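Skosport Weather Instruments: your questions answered
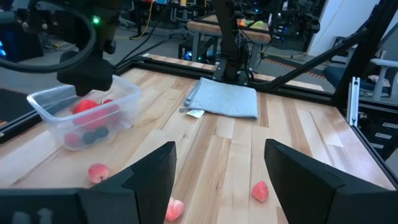 Toy fruit on a wooden tabletop

Do you only sell new instruments?
Oh no, far from it! Most of what we sell is second-hand: barometers, rain gauges, thermometer screens and the odd barograph. Hwa-young checks every one on the bench before it goes on the list, and if a thing is sold as "untested" we'll say so very plainly.

How accurate is an old aneroid barometer?
Better than you might expect, if it has been looked after. We set each one against our own reference for 16 days, and we'll only list it as working if it stays within 2 millibars the whole time. You'll still need to adjust it for your height above sea level when it arrives (there's a small screw on the back, and we pop a note in the box).

Can I still get charts and ink for my Cavalcanti barograph?
Yes, we keep the weekly charts in packs, and the purple ink too. Do have a look at the number printed along the edge of your old chart before ordering, as there are 4 patterns and they really don't swap over.

How do you post something so delicate?
Double boxed, with the pen arm tied down, and rather more padding than is strictly sensible. Parcels are normally with you in over a week, but do ring if you're anxious.

Will you buy my late father's rain gauge?
Very possibly, and we're always happy to talk it through. Send a few details to Sebastião Pacheco, who does our buying. He's away for most of August, so please bear with him then.

Page last updated 04/05/2024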